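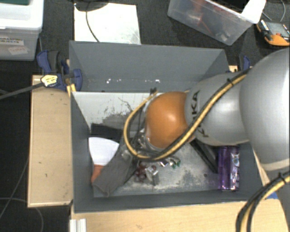

Where should a wide scraper live between jobs?

In an open bin with low traffic around it, blade up and handle down, where you can grab it without digging through anything else.

Last updated: February

I came to that answer slowly, over a winter of stripping wallpaper in a narrow row house on Plinorska Street, and I'm now the kind of person who has opinions about bins. Strong ones! Before that winter, my tools lived in a zippered bag. It was a handsome bag, with pockets, and everything that went into it came out covered in plaster dust and old paste. By the second room I'd tipped the whole lot into a big open tub and never went back.

The beauty of an open bin is that you can see to the bottom of it. You lean over, you spot the handle you want, you take it. At the end of the day you drop things in from waist height (gently, with the sharp ones) and go wash your hands. A drawer is fussier than that, and so is a pegboard, which I love in other people's garages and can't keep up in mine.

The scraper question

A broad scraper with a fan-shaped blade is a wonderful thing. It spreads the pressure out, it smooths as well as it lifts, and on a long run of old wall it makes you feel like a professional. It's also an awkward shape to put away. The blade is far wider than the handle, so it won't stand in a jar, and if you lay it flat on a shelf something heavy always ends up on top of it.

I leaned mine against the side of the tub, handle down in the corner, and it stayed put. A side that slopes helps a lot here, as the handle settles into the angle and doesn't skate across the floor every time you nudge the thing with your foot. I've since tried the same trick with a straight-sided crate from Astevach, a hardware store I'd happily spend a whole Saturday in, and the scraper fell over 4 times before lunch. I went back to the slope.

Bright handles are worth having, too. I used to think red and orange grips were a bit of a gimmick – then I spent half a morning looking for a gray putty knife in a gray bucket. Now if a tool comes in a loud color, that's the one I buy. A strip of colored tape does the job on the ones that don't.

What goes in with it

Cloths, mostly. I keep a couple of long dark ones folded lengthwise, so I can pull one out in a single tug and run it down the wall behind the blade. Dark cloth hides paste and grime beautifully, and I stopped feeling guilty about the state of mine somewhere in the second bedroom. Shake them out before they go back. If they're damp, hang them over a door first, or the whole bin will smell like a boathouse by morning.

Beyond that I try to be strict. My wallpaper bin holds:

2 cloths
the wide scraper
a narrow scraper for corners
a sponge
a spray bottle

A friend's decorating crew at Brasau keeps 13 tools in one bin and swears by it, and they work a good deal faster than I do, so take my rule with a pinch of salt. They also sort theirs out every evening. I do not.

Let it get ugly

I bought a new bin at the end of the bedrooms, a lovely clean one from Masri, and for a week I wiped it down like a countertop. Then I dropped a scraper in it point first, and there was a scratch, and after that I relaxed. Scuffs and smudges are what these things are for! A bin with scratches on the floor and the finish worn away in patches will hold a scraper as well as it did on the first day. I give mine a proper clean once a season: empty it, brush out the crumbs of plaster, wash it with warm water and dish soap, leave it upside down on the back step until it's dry.

The blades deserve a little more care. Paste sets hard, and a dried ridge of it along the edge will leave a line down the next wall you touch. I wipe mine the minute I stop, while the kettle's on. It takes me 5 minutes for everything in the bin, and most of that goes on the spray bottle, which clogs.

I still have the hallway to do. It's got three layers of paper, the lowest one printed with tiny green pears, and I'm saving a piece of it to put behind glass. The bin is already at the foot of the stairs.

Sign up for our newsletter and get new home features in your inbox every month. You can unsubscribe at any time.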